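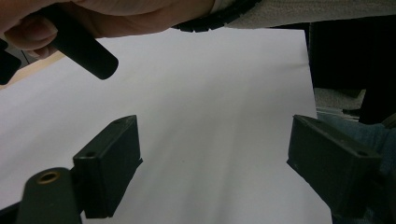
Paper, sleeve, something black in hand. October in a nutshell.

Okay, so I finally finished the big Matić novel at ten past one this morning, all 367 pages of it, and I am a wreck today. Worth it! I haven't stayed up that late for a book since the winter I lived in Bruncombe and had no TV. The ending is a bit of a cheat (the letter shows up out of nowhere, come on) but I cried anyway, with toast crumbs all over the bed.

Coffee first, then the farmers' market before it got crowded. Pears are in. I bought way too many, plus a squash I have no plan for, and then stood there trying to work out if I could carry the cider too. I could, for four blocks. My arms have opinions about that now.

I've been thinking about the Kurnorholm trip again. I keep opening the ferry page and closing it. If I go in spring it's cheaper but the hiking huts are still shut, and if I wait for summer I'm looking at close to double for the same bunk bed. The savings jar says 2000 and I'd like it to say that after Christmas too – fat chance. Maybe I'll just book the boat and figure out the rest later. That's how I did the last big trip and I only slept in one bus station.

Pear cake this afternoon. I used the old recipe with the sour cream and forgot the baking soda, so it came out more like a pudding, but a good pudding. I ate 2 pieces standing at the stove and called it lunch.
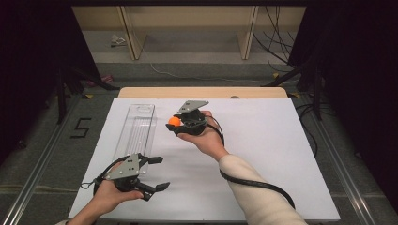

Later, 9 p.m.

Rain all evening, the loud kind. I put the Tonesik record on and mended the elbow of my green cardigan, badly. The patch is crooked and I'm wearing it anyway.

Started the next book too, after swearing I'd take a week off. Only one chapter! Fine, three. There's a lighthouse and a missing aunt, so I already know how this goes. Lights out by eleven tonight, and I still have to find a home for that squash.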